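04/05/2021

Day one of teaching by hand, and my hand would like it noted that it was not consulted about the length of the day.

Kenneth had the gripper ready when I got in. He calls it the Colero, as though it were a small car. You hold it by the handle, squeeze, the fingers close, and everything you do gets recorded so that the arm in the next room can have a go at it later. I had assumed that twenty years of picking up objects would carry me through. Kenneth watched my first try and asked if I was left-handed. I am not left-handed.

The target is 300 demonstrations by Friday and 900 by the end of the month. Skye worked out the schedule in December, before any of us had held the thing, and it has the confidence of a document written in December.

Morning

The task is to pick up a sponge, move it across the table and put it down. Euan says we should do it "the way you'd naturally do it," then hands over a page and a half of notes on how that is. Come in from above. Don't dawdle. Don't hurry. Don't shift your grip once you've got it. If you fumble, keep going and fix it, because the arm needs to see fumbles being fixed. I took comfort from this and supplied him with a good many.

What I hadn't expected was how self-conscious it makes you. I have never in my life thought about when my fingers should start to close. By ten I was thinking about nothing else, and at coffee I reached for my mug from directly overhead, at a steady speed, and held it there a moment before lifting. Marion saw. Marion will be telling people.

She has the remote station, so she gets to sit down. She drives the arm from a chair with a controller in each hand and her shoes off, and she is slower than me but her drops are much cleaner. We have an argument going about which of us is giving it the better education. My view is that it should learn from someone who has to stand up. Lachlan, who trains the model and therefore has the only vote, says he'll take both and stop asking.

Then he had me do starts. A start is the bit before the pick, when you're over the table with the fingers open and haven't committed to anything. Apparently I rush them. I did them over bare wood for what felt like most of my thirties, fingers wide, nothing between them but grain, trying to look to a future robot like someone with a plan.

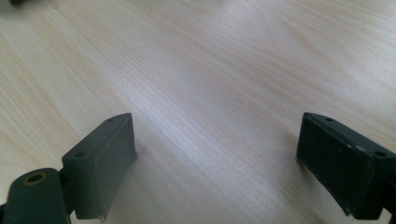

Afternoon

Sandwich at the desk. Euan went through my morning's recordings while I ate, which is like having someone read your old letters aloud in a flat voice. He threw out 6. Two were me stopping halfway to talk to Skye. One he just labeled "why" and I can't answer that, I've watched it myself.

The glare was the other complaint. After lunch the middle of the table goes pale with it, and Lachlan would like at least some of the set to look like that and some not. So we are waiting on a blind for the window, from Hsiao, who took the measurements over the phone from Kenneth, so I expect it will fit a different window.

Things I want to remember for tomorrow:

Wrist straight on the approach. I tip it to the right when I'm bored.

Open all the way before coming down. Half-open looks fine from where I stand and terrible in the recording.

Elbow off the table, says Skye, who sounded exactly like my grandmother.

Ask about the Flutau handle. Marion swears there's one in the cupboard with a softer grip and that Kenneth is keeping it for visitors.

Lachlan ran the arm on an old batch at 5, so I'd have something to look forward to. It came down beautifully, straight and calm, and closed on air a good inch to the left of the sponge. Then it carried the air across the table and set it down with great care. I recognized the style – that was Marion's. She says it was mine.

Home on the Pirnness bus, thumb throbbing. Opened the front door in one smooth motion with no change of grip. Dropped the keys, kept going, fixed it.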